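Zovville : Haso prépare son budget d'équipement pour le tri des petits objets

2023-01-19

L'atelier Haso, installé dans la zone Riviere à Zovville, a présenté son plan d'achat de matériel pour l'année. Le poste principal concerne des pinces à main instrumentées, destinées à enregistrer des gestes de saisie qui serviront ensuite à programmer des bras automatisés. L'entreprise, spécialisée dans le reconditionnement de bijoux fantaisie et de petits accessoires, veut automatiser une partie du tri et de la remise en boîte.

Le plan prévoit l'acquisition de six pinces, soit trois paires, à 800 euros pièce hors taxes. Quatre seront livrées en mai, les deux dernières après une période d'essai. Les câbles, les patins de rechange et la formation des opérateurs font l'objet d'une ligne séparée, encore en discussion avec le fournisseur.

L'achat des bras eux-mêmes n'est pas inscrit au budget de cette année. La direction préfère attendre les résultats des enregistrements avant de choisir un modèle - le prix d'une cellule complète dépasse de loin celui des pinces, et les besoins en précision restent mal connus. Une location de courte durée est à l'étude pour l'automne. Le projet, baptisé Zuvo en interne, est financé sur fonds propres.

Pour établir son cahier des charges, Haso a dressé une liste de 187 références à manipuler : bagues, bracelets, boucles d'oreilles, colliers de perles, boîtes et inserts. Les articles souples sont ceux qui posent le plus de difficultés. Un rang de perles se déforme dès qu'on le soulève et peut glisser entre les doigts de la pince. Les bagues, rigides mais de petite taille, demandent surtout un bon réglage de l'ouverture.

Les séances de saisie se déroulent sur des supports variés, y compris des tissus à relief, sur lesquels les petites pièces s'accrochent plus facilement que sur un plan lisse. L'atelier souhaite conserver cette diversité dans ses enregistrements, quitte à y consacrer davantage d'heures de travail.

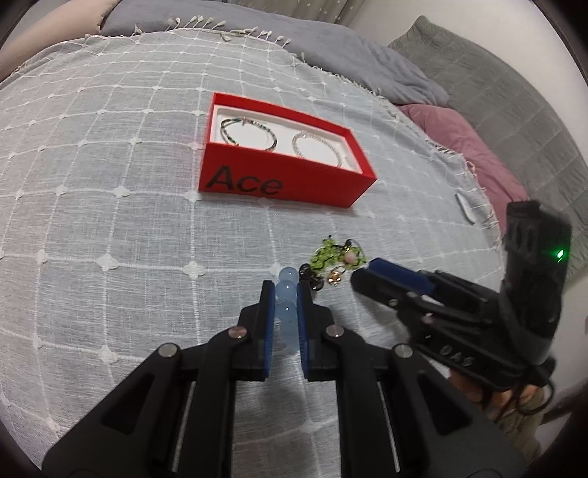

Saisie d'un rang de perles bleu clair à la pince, près d'une boîte rouge contenant deux bracelets.

Le choix d'un travail à deux pinces a pesé dans le calcul. Une seule main suffit pour déplacer une bague, mais la mise en boîte d'un bracelet demande souvent de tenir l'objet d'un côté et de le guider de l'autre. Acheter par paires augmente la dépense de départ et oblige à prévoir deux jeux de pièces d'usure par poste.

Haso a par ailleurs demandé au fournisseur un engagement sur la disponibilité des patins de doigts, considérés comme le premier consommable. Le contrat de maintenance doit être signé avant la livraison de mai. Aucune suppression de poste n'est prévue dans le plan présenté, qui maintient le contrôle final à la main.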